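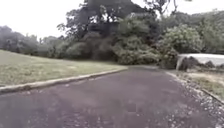
The path as a fixed camera sees it: asphalt, low concrete curb on the left, gravel along the right, and a bend at the bushes.

How to budget for a path robot on a small site

By Tuva Vik
Updated 2020-08-18

These steps are for anyone pricing a small wheeled robot to run on outdoor paths, whether for carrying supplies, checking fences or collecting data. They come from planning the Catwood grounds, where we compared two machines, the Jallton and the Danero. Most of the money we nearly wasted was on things that had little to do with the robot itself.

Before you start

You will need a site map, a tape measure, a spreadsheet and someone who can tell you what the paths are like in winter.

Step 1. Walk the route

Walk every path you expect the robot to use, in both directions. Write down the narrowest width, the steepest slope, and each place where the surface changes. Our main path is worn asphalt and easy going. The edges matter more. A curb on one side will stop a small wheel, and stones on the other side will travel onto the pavement after rain.

Mark the bends too. Where a path disappears behind shrubs, the robot can't see who is coming, and you will either set a lower speed there or cut the shrubs back. Put the trimming in the budget if a contractor does it.

Step 2. Check the camera view

Ask the seller for sample pictures at the resolution the robot really uses for driving, not the ones in the brochure. The picture at the top of this page is fairly typical. You can tell path from lawn without trouble, but leaves and single stones are smeared together. There is a small dark square on the asphalt, slightly right of centre, and I can't say from the picture whether it is a stain or an object.

If your robot has to make that call, price a better camera or a range sensor now. Adding one later meant a new mounting bracket and a second visit from the installer in both of our quotes.

Step 3. List the costs outside the purchase price

Make a line for each of these:

Charger, plus the electrician if there is no outdoor outlet
Shelter for the robot
Spare wheels and one spare battery
Network coverage along the whole route
Insurance
Staff hours for cleaning and retrieval

We allowed 4 staff hours a week for the last item. The shelter came to $984 from Amundsen, delivered, with no floor.

Step 4. Ask for a trial

A demonstration in a parking lot won't tell you much. Ask for 21 days on your own route, and get the price of the trial in writing, including who pays for damage. Some sellers take the fee off the purchase if you go ahead.

Try to include an overcast day, a bright one and a wet one. Keep a log of every stop, with the location and what the robot was near.

Step 5. Set the order date

Work back from when you want the robot running. Our delivery estimate was roughly 2 months, and the outlet had to be in first, so the electrician was booked for September.

Leave the accessories until the trial log is finished. We took the tow hitch off our list at that point and added a second set of wheels.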